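Hillenmont Craft Rooms - Frequently Asked Questions

Can I rent only one table?
Yes. One table costs 73 per month, and the key is included. You can stop the contract at the end of any month.

Is there a waiting list?
At the moment, yes. Please write to Viorica Stoyanova and she will put your name on it.
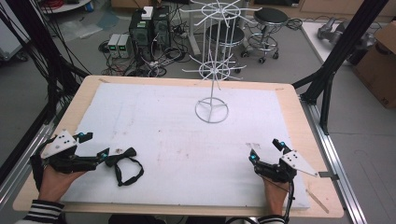
A black strap on one of the wooden tables.

May I leave my things overnight?
Small things, yes, in your own box. Paint and glue must go home with you - this is a rule of our insurance.

Can I bring a guest?
You may bring up to two guests, but not in November, when all the rooms are full.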